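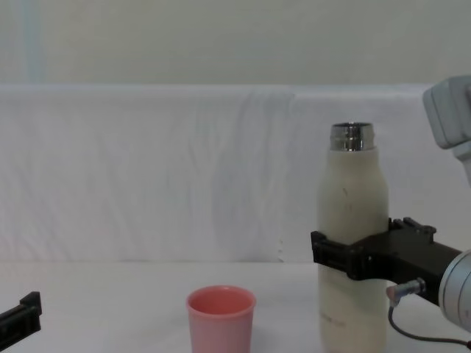

Cream-coloured insulated bottle, open, on a white table.

MEDIA RELEASE
For immediate use

Nuvau launches Palma, a hand cream for people who have been washing their hands a great deal

Skin care maker's first new product in two years smells of very little and will not change your life

KADALAU, Wednesday, January 27, 2021 — Nuvau, the small skin care company behind a face oil you may have seen on your sister-in-law's windowsill, has announced that its new hand cream, Palma, will go on sale in March. It comes in a 73 mL aluminium tube, has 13 ingredients including the water, and is meant for dry, tight and generally fed-up hands.

The company is aware that the world already has hand cream. A drawer in the Nuvau office has most of it. Staff spent much of last year working through that drawer between trips to the sink, and the complaints they wrote on the lids in marker pen became the brief for Palma. Among the more printable: "can't open door", "smells like nan's car", and "nice for a minute".

"We had no plan to make a hand cream," said Emiliano Garrido, founder of Nuvau. "We had a plan to make an eye gel, and a launch party with little sandwiches. Then everybody's knuckles started to crack and an eye gel felt like the wrong thing to be fussing over. The eye gel is in a fridge. It may come out again when people are less tired, although I suppose that's when they'd need it least."

Palma is a glycerine and shea butter cream with oat extract, squalane and a modest amount of urea, an ingredient that does a good job of holding water in the outer layer of the skin and has never once been helped by its name. The marketing team asked if it could be called something else on the front of the tube. It has been left off the front of the tube.

The cream is fairly thick when it comes out and thins as it warms. Nuvau suggests a blob the size of a chickpea for both hands, rubbed into the backs first, then between the fingers, then whatever is left on the palms. People who start with the palms, as almost everyone does, end up with beautifully soft palms and the same sore knuckles they had before lunch. A small drawing on the carton explains this. Early testers ignored the drawing, so it has been made larger.

Most of the development time went on what the company calls the doorknob problem. The first version was rich, calming and impossible to live with. It left a shine on phones, steering wheels, mugs and a borrowed library copy of a very long Russian novel, which Nuvau has replaced. Later versions sank in faster but went chalky as they dried, and one batch rolled up into grey crumbs when anyone put on gloves over it.

"Version four was the worst thing I've ever made, and I once made a pumpkin scrub," said Josefina Navarrete, who formulates for Nuvau. "It felt lovely in the beaker. You put it on, you felt smug for a bit, and then it came off in little worms. I sent it home with people anyway because sometimes you're wrong about your own work. I wasn't wrong."

The final formula swaps part of the shea butter for squalane and a light plant-based ester, and uses less wax than Ms. Navarrete would have liked. She has asked that this be noted.

On the matter of scent, Palma comes two ways. Palma Plain has no added fragrance and smells faintly of oats if you hold it right up to your nose. Palma Leaf has a small amount of lemon myrtle and cedar, and fades quickly enough that you can eat a sandwich afterwards without tasting a hedge. Anyone with reactive skin, or who has ever come up in a rash from a department store, is pointed towards Plain. Both should be tried on a small patch of the inner arm first and left for a day, a piece of advice printed on every cosmetic sold and followed by practically no one who buys them.

Palma is a cosmetic moisturiser. It softens skin that is dry from water, soap, sanitiser, cold mornings and gardening. It won't treat eczema, dermatitis or any other condition, and if your hands are split, bleeding, weeping or keeping you awake, the person to see is a pharmacist or doctor. It is not a sanitiser and should not be used as one. It also has no sun protection in it, so the backs of your hands will still want sunscreen if you are out in the middle of the day. The company mentions all this because its inbox suggests it needs mentioning.

Nuvau would also like to get ahead of the usual questions about what the cream does for ageing. It makes dry hands look less dry. Lines that are there because the skin is parched will look softer for a while. Lines that are there because you have had your hands for a long time will stay where they are. There is a photograph in the company's files of a tester's hand before and after four weeks of Palma, and it shows the same hand in better light. It will not be used in the advertising.

The tube itself is the work of Unov, a packaging studio that has done Nuvau's labels since the beginning and has strong feelings about caps. The Palma cap is wide, ridged and screws on with a half turn, so it can be managed by someone whose hands are already slippery. The tube is bare metal on the outside with dark green type. It will dent. Unov describes the dents as "character", and invoiced accordingly.

Aluminium tubes have one further habit, which is to split at the fold when rolled too tightly. Nuvau recommends flattening from the bottom with the edge of a ruler or a butter knife and folding only when there is plenty of empty tube to fold. Customers who get everything out by cutting the end off with kitchen scissors will be doing what the staff do, but should mind the edge.

The recommended price is $24 for either version. There is no travel size, jumbo size, gift trio or limited edition in a tin. A tin was discussed. It would have cost more than the cream.

Palma will be sold through the Nuvau online shop and at the company's counter in Kadalau, which is open for collection only while the tester shelf remains under a tea towel. Independent pharmacies and gift shops that already stock the face oil will get first call on wholesale orders. Those that don't stock the face oil are welcome to write in, and will be gently told about the face oil.

Samples will go out with online orders from the start of March while they last. They are sachets, and Nuvau knows what people think of sachets. They hold enough for a couple of days if you are careful and one enthusiastic go if you are not. The notch for tearing them is on the left.

"I'd like people to buy it, use it up and buy it again, and in between not think about us very much," Mr. Garrido said. "I've sat in meetings where hand cream was described as a journey. It's a thing you keep by the sink. If it's still by the sink in winter, I'll be very happy, and I'll probably have to ring Josefina and tell her she was right about the wax."

Reached for a response, Ms. Navarrete said she had it in writing.

NOTES FOR EDITORS

How to use: Apply to clean, dry hands as often as needed, and before bed if you remember. Hands that are slightly damp will do too, but pat off the worst of the water first or the cream will skate about. Let it sink in before putting on gloves. Keep rings out of the way, or accept that the rings will be moisturised.

Ingredients: The full list for both versions is on the carton and the Nuvau website, with a plain-language note beside each one. The count of 13 is for Palma Plain. Palma Leaf has the fragrance oils on top of that, and their common allergens are listed separately.

Storage: Below 30 degrees and out of direct sun. A glovebox in February is not storage. If the cream separates it should be thrown out, however much is left.

Shelf life: Use within 12 months of opening. There is space on the carton to write the date you opened it, next to the enlarged drawing.

Recycling: Empty tubes can go in household metal recycling in some areas and not in others, so please check with your local council. The cap is plastic and should come off first.

Review samples: Available to beauty, health and lifestyle writers on request. Please say which version you would like and give a postal address where someone is likely to be in. Reviewers are under no obligation to be kind. The company asks only that the cream be tried for at least a week, and that the word "journey" be avoided.

Interviews: Mr. Garrido is available by phone or video most mornings. Ms. Navarrete is available by email and prefers questions about emulsifiers.

About Nuvau

Nuvau makes a short range of skin care in Kadalau, including a face oil, a cleansing balm, a lip balm and, from March, a hand cream. It used to make a pumpkin scrub. All products are mixed and filled in small batches on the premises, and batch numbers are stamped on the crimp of each tube, a little crookedly.

Media contact

Press desk, Nuvau, Kadalau. Messages left after lunch on Fridays will be answered the following week.

ENDS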